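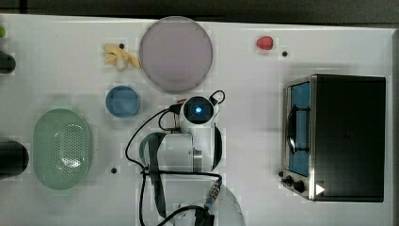

A large round plate on a white tabletop, with a robot arm reaching in.

Grornemura promises a shoulder strap that won't slip

Grornemura says its new Stosia strap will stay put on any shoulder, over any jacket, with up to 6 kilos hanging from it. The strap goes on sale in October and is meant for camera bags, laptop sleeves and the small sling packs the company already makes.

The claim rests on a pad with a ribbed underside, which Grornemura calls a "grip bed." Ribbed pads have been around for years, and most of them work fine on cotton and badly on rain shells. The company says its version was worn by 347 people over a summer. It doesn't say what they were wearing, how far they walked or how many of them sent the strap back.

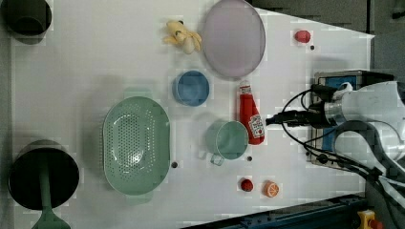 There is also a new buckle, made by Pellegrini, that opens with one hand. Existing owners will want to know whether it fits the bags they have. The answer so far is a partial yes: it clips to the current sling packs, but older bags with the narrow loops need an adapter, sold separately. No price has been given for the adapter.

The strap itself comes in 2 lengths. Neither looks generous on paper for anyone who carries a bag across the body over a winter coat, and the extension piece shown at the spring preview has dropped off the parts list. Grornemura didn't answer a question about it by Tuesday.

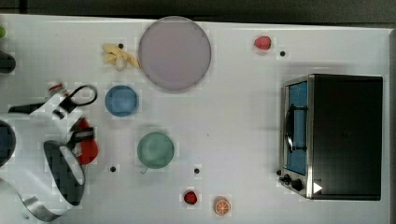 Then there is the warranty. Stitching and buckle are covered, the pad isn't, and the pad is the part people are being asked to pay extra for. Rubber ribs wear down. When they do, the owner is left with an ordinary strap – a decent one, perhaps, but there are plenty of those for less money.

The first batch is 3,000 straps, sold only through the Lornska online store. Returns are accepted if the tags are still attached, so anyone who wants to try the grip on a rain shell had better do it indoors.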